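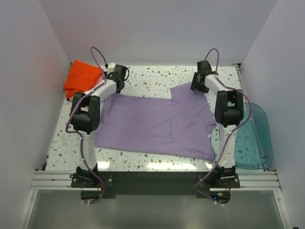
Date formats in shared file names should run year, month, day, with leading zeros, and the rule should have no exceptions. I have held this view for long enough to have lost the argument in two workplaces, and I would like to set it out properly once.

The usual objection is that people do not say dates that way. This is true and has little bearing on the matter. A file name is read by a sorting routine far more often than it is read aloud. A folder listing sorts characters from left to right, and the only date order that survives this is the one with the largest unit first. Put the month first and every February lands together regardless of year. Spell the month out and April leads the calendar.

At Hafstein, where I kept the drawing archive, we inherited a folder of 991 files from the Koson office. I checked every name in it. Of these, 318 carried a date that could be read two ways, day first or month first, with nothing in the name to settle it. Another 133 had no year. The modification stamps were no help, as the whole folder had been copied between servers and each file had taken the date of the copy. Resolving the ambiguous ones meant opening the drawings and reading the title blocks. It took 7 working days, and a few were never resolved.

Tove Sveinbjörnsson, who ran the Koson office at the time, disagrees with me on this. Her position is that the name should describe the content and that dates belong in metadata. In a managed system I would accept that. Vedska, the document system we later moved to, stores a revision date as a separate field and handles it well. But files leave managed systems. They are attached to mail, put on a stick, handed to a contractor. The name goes with them and the field usually does not.

A second objection concerns length. Eight digits and two hyphens take up ten characters, and some older software truncates long names in its display. I would shorten the description first. "Final" can go immediately, along with "new" and "revised," none of which has ever identified a version for longer than a week.

I am less certain about times. The Aston project added hours and minutes to every export, and the result was precise and tiresome to scan. A plain revision number after the date was enough for our purposes - two digits, again with the leading zero. Sites that issue several hundred exports a day may need the clock. Most offices do not, and for those I would stop at the day and put the revision number after it.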